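4. Evaluation of the Wallex Grasp Kit

4.1 Hardware and setup

The Wallex kit, sold by Zikstead, consists of a grasp planner, a calibration tool and a driver package for industrial arms. The vendor supplies no arm or gripper with it. We ran release 3 of the software on a KUKA arm fitted with a two-finger gripper. The bin was clamped to the tabletop and its position marked with tape, so that it could be put back in the same place after cleaning. Calibration followed the vendor's printed procedure and was repeated at the start of each session.

4.2 Object set

Objects were drawn from the Brerbridge list, which mixes rigid toys, kitchen utensils and cloth. The list was chosen because the vendor's own tests cover boxed goods only. Thin utensils lying flat and bunched cloth are both known to be hard for planners that score grasps by surface normals — the Wallex planner is one of these.

4.3 Procedure

Each trial began with the objects tipped into the bin by hand. The planner was given up to 8 attempts to lift any object clear of the rim and release it over the far side. An attempt counted as failed if the object was dropped before release, or if the arm stopped on a force limit. We logged 2,000 attempts in total. Figure 3 shows the gripper over the bin with part of the object set in place.

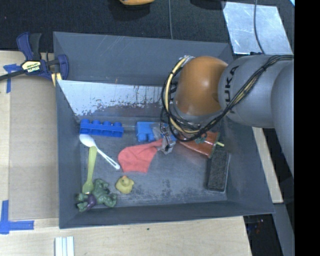 Figure 3. Robot arm and gripper above the clamped bin.

Of the logged attempts, 169 ended in a force-limit stop. Most of these came close to the bin walls, where the planner's default clearance margin is too small for the finger width we used. The margin can be changed in the configuration file but not through the operator panel, and the manual does not mention it. Failures on cloth were of a different type: the fingers closed on a single fold, which slipped out during the lift. The Melnyk baseline, run on the same arm, handled cloth better but took longer to plan.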